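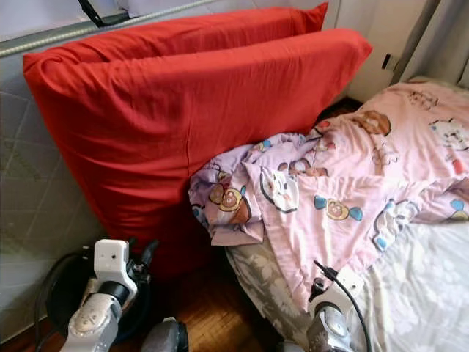

How much sleep does a first-year student in Horkedbridge get on a weeknight? Less than they claim to their parents, and more than they claim to their friends.

Search this site Enter keywords Go

Our survey ran through April in the two Horgan dorms. Hülya Polat wrote the questions and I, Fatemeh Safavi, knocked on doors, a division of labor I plan to raise with her. Everyone kept a sleep diary for 5 nights. Several diaries were filled in with the same pen on the last morning, and we kept them in because the alternative was having no data.

Students above the Cludine bakery side slept worst, thanks to the delivery trucks. Those with early labs went to bed no earlier than anyone else. Our adviser asked whether we had slept well during the project. We left that box blank.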